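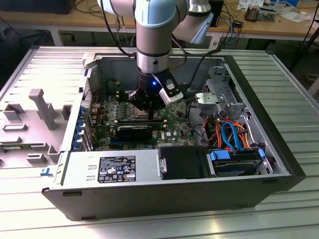
**Trollotari project, teaching group: minutes**
July 27, 2022, Inmont, upstairs lab

Minutes of the last meeting accepted with one fix: the Park site gets its leader arms in August.

## 1. Processor task

The group went over the teleoperated processor work, and people were really pleased with it! Operators say the wrist view has become the one they steer by. With the chip between the fingers and the socket open, they can judge the tilt before going down, which the fixed view never gave them.

Agreed: keep demonstrations that include a correction. An operator who backs off and lines up again is showing the arm something worth learning.
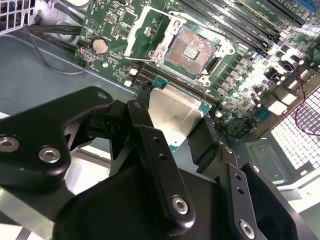

## 2. Demonstration count

We have 617 saved demonstrations and want 700 before the next training run. Park offered to record 100, which would put us over even if a few get thrown out. Big thanks to them.

There was a long (and fun) talk about speed. Newer operators hover over the socket and the pauses end up in the data. Suggestions were to trim the pauses afterward or to have people practice more before saving anything. We will try practice first.
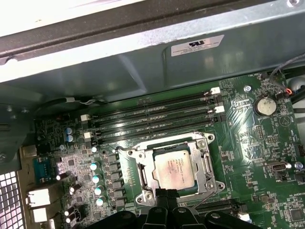
Hand guiding came up again. Several of us love it for the coarse approach into the case, where you can just take the arm and swing it over the board. For the last bit above the socket, remote control still feels better, as a hand on the arm tends to push it sideways. We'll test a mix of the two on the memory task.

## 3. Cakeo

Cakeo, our replay tool, now puts the wrist view next to the gripper opening on one timeline. Everyone wants it on their own machine. Still to fix: it drops the operator's notes when a recording is split.

Glare was raised too. Bright metal washes out in some wrist views, the processor lid worst of all. 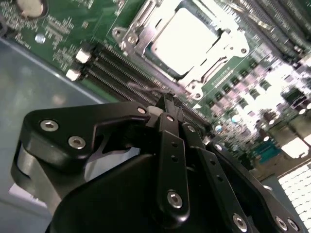
We agreed to try softer light from a second side and to leave exposure alone until we've compared. Old recordings stay in the set for now.

## Actions

- Teaching group: write a one-page practice sheet for new operators
- Park: confirm recording days
- Cakeo: fix the lost notes
- Lab: set up the light test, 3 positions, same board

Next meeting in August, at Park if the arms are in.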